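Dace Ots
@daceots

1/ We finished the calibration records cleanup at Skondia. Posting what we changed, in case you have an ISO 9001 surveillance audit coming up.

2/ The finding last time was a minor nonconformity. Two torque wrenches were in use past their due date. The certificates existed, but the register still pointed to the old ones.

3/ First fix: one register. Mei-kuen Tai merged the shop list and the lab list, and every gauge now has one ID, one owner and one due date.

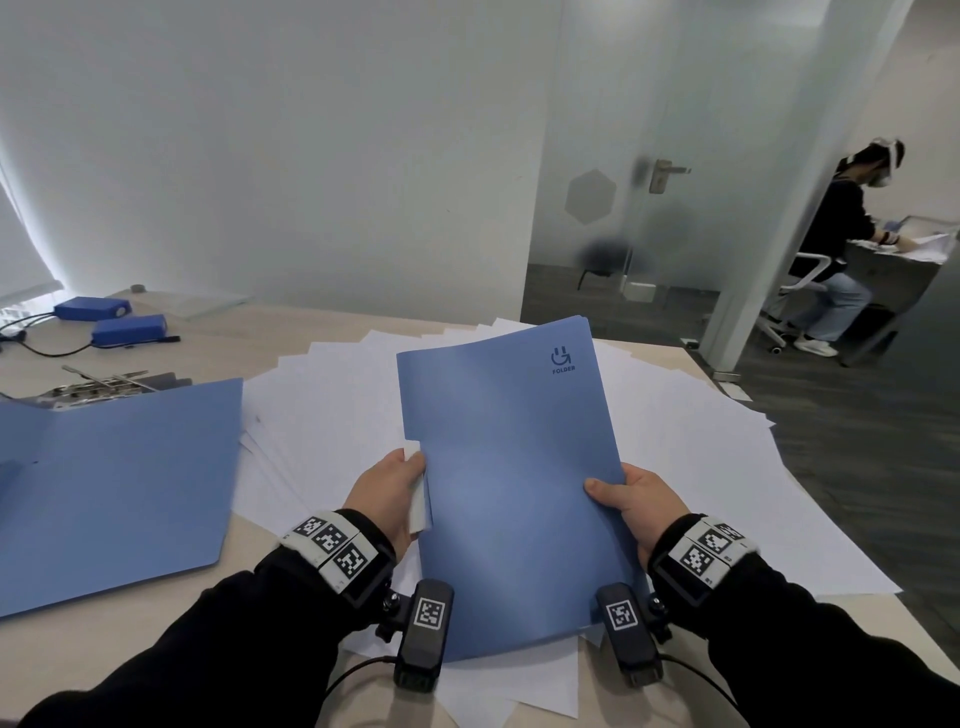 4/ Second fix: the reminder goes out six weeks before the due date. It used to be two, and the outside lab often needs four to turn a job around.

5/ Third fix: when a gauge comes back out of tolerance, someone has to write down which product it checked since the last good result. Clause 7.1.5.2. We had been skipping this.

6/ Saeed Mazandarani asked if reference-only gauges need certificates. Ours don't, but they do need a label that says so. We found several without one.

7/ We kept the register in a plain spreadsheet. Looked at Cuvilo and may go back to it next year.

8/ Old certificates stay on file for the full retention period. Don't toss them when the new one arrives.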